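# Drikilent to Play Two Nights at Marala Hall

Thursday, November 11, 2021

World music group Drikilent will return to the stage this month with two concerts at Marala Hall in Baxter. They are the group's first full-length shows in the city since it came back from its summer dates in July.

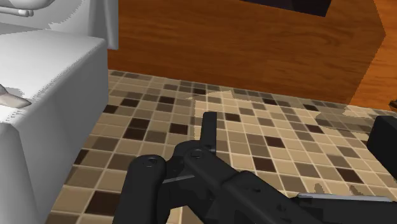
How long will each concert last?

Each one runs 90 minutes, with no intermission. Doors open an hour before the music starts, and latecomers will be let in between songs.

The hall holds 500 people for standing shows, but these two will be seated, and 452 tickets are on sale for each night. The front rows on the left side are kept for people who use wheelchairs and those who come with them. Those seats have to be booked by phone through the hall's box office and can't be reserved on the website.

Drikilent plays a mix of hand drums, oud, fiddle and upright bass. Most of the songs are its own, though the group usually adds a few older folk tunes near the end of the night. The first concert will draw on the songs the group has been playing since its start. The second will be built around "Fleler," a long piece in five parts that was performed outdoors in July and has not yet been played inside a concert hall.

The outdoor version used a small choir. The one in Baxter will be for the group alone, and the choir parts have been rewritten for fiddle and voice. The group said the new version is a little shorter and quieter – one of the drum sections has been dropped completely.

A free workshop for students will be held on the afternoon of the second concert. It is open to players aged 12 and up, on any instrument, and there are 68 places. Players should bring their own instruments, except for drummers, who can use the ones at the hall. No music reading is needed. Sign-up forms are at the front desk and on the hall's events page, and must be turned in by the end of next week.

Masks are required inside the building for both concerts and for the workshop. Food will not be sold during the shows, but the lobby counter will have water, coffee and tea before the doors open to the main room.

Tickets can be used only for the night printed on them. They can be returned for a full refund up to two days before the concert. Recording is not allowed at either show, but photos without flash are fine during the first three songs.

Parking behind the hall is limited. The city lot across the street is free after 6 p.m., and the last bus toward downtown leaves from the front entrance 20 minutes after the music ends.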